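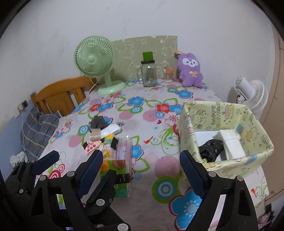
Help > Small Spaces > Table Storage

Table Storage FAQ

What should go in a fabric basket?
Light, soft things: a folded cloth, spare bags. Keep glass jars at the back of the table.

Does a tablecloth need to come off first?
No. Clear one half, wipe it, then do the other.

How do I sort small packets?
Stand each one up and look for a printed number along the side. Patterned cloths hide small things, so check between the flowers.

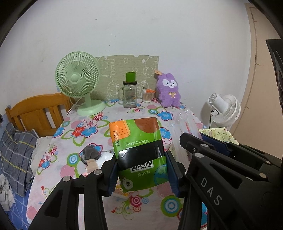
How often should I sort?
We do ours every Monday.

Comments (2)
flirnolus78: My toothpicks live in a jar too.
arai_33: Do you wash the basket?

Contact Floltley | Copyright Floltley | Back to top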